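Keeping old phones safe when the updates stop

Pravesh Van der Merwe has spent most of his working life looking at phones other people have finished with. He runs the mobile security desk at Trotura, a small company that checks handsets for councils, housing associations and a few law firms. We spoke in September 2025, a few weeks after he had finished a long piece of work on phones that no longer get security updates.

The work covered 444 handsets handed in by staff at one employer. Van der Merwe will not name the employer. He wanted to know how many of the phones could still be trusted with work email, and what the owners thought the answer was.

"Most people had no idea their phone had stopped getting fixes," he says. "The phone still turns on, the apps still update, so they assume the rest is being looked after. App updates and system updates are separate things, and the phone doesn't make much of an effort to tell you so."

Of the phones he looked at, 40 had gone without a system update for so long that he advised taking them out of use that day. The others were a mixed bag. Some needed only a restart to finish an update that had been waiting since December.

He is careful about how he describes the risk. An old phone in a drawer does no harm. An old phone that opens web pages and attachments all day is a different matter, and one that also holds the codes for signing in to a payroll system is the sort he worries about.

"If somebody gets into that phone, they aren't interested in your holiday photos," he says. "They want the sign-in codes. I'd start there. Find out which phones receive codes and deal with those first."

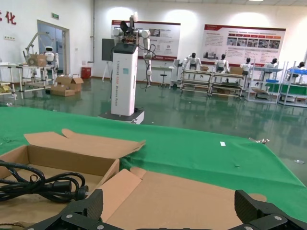
What the locks do and don't do

A good deal of our conversation was about screen locks. Van der Merwe thinks people put too much faith in them on older models. A long passcode is still worth having, he says, and he asks clients to set at least six digits. But on a phone with known faults the lock can sometimes be got round with tools that are sold quite openly.

Brunello Sartori, who wrote the software the team uses to read update records, joined us for this part. The program is called Otilura. It asks the phone for its system version and the date of its last security fix, and checks both against a list.

"It doesn't read messages or pictures," Sartori says. "We were asked that by nearly everyone, and quite right too. It reads two fields and it stops."

The first version gave wrong results for phones that had been bought abroad, where the same model can carry a different version number. Sartori spent most of a winter putting that right. He still checks odd results by hand.

The two men disagree about fingerprints. Sartori uses his for everything. Van der Merwe turns it off when he travels and types the passcode instead, a habit he picked up at a previous job with Mkhize and has never dropped. Neither has persuaded the other.

Who should pay

The harder question is what an employer ought to do once it knows. Many staff use their own phones for work because it is easier than carrying two. If the firm then says the phone isn't good enough, somebody has to buy a new one.

Van der Merwe thinks the employer should pay, or else keep work off the phone altogether. Tirkow, a lettings firm he advised before this project, chose the second course and gave staff a small key that plugs into the computer in place of codes sent by text. It took up to 6 weeks to get everyone moved over.

"There was grumbling, mostly about losing the keys," he says. "They kept a few spares at the front desk and it settled down."

He would like shops to print the last date for security updates on the shelf label, next to the price. Some makers already publish the date online, but he says you have to know where to look, and a buyer standing at a counter is unlikely to go hunting for it.

I asked what phone he carries himself. He took it out and put it on the table. It had a cracked corner and was two years old, and he plans to keep it until the fixes stop.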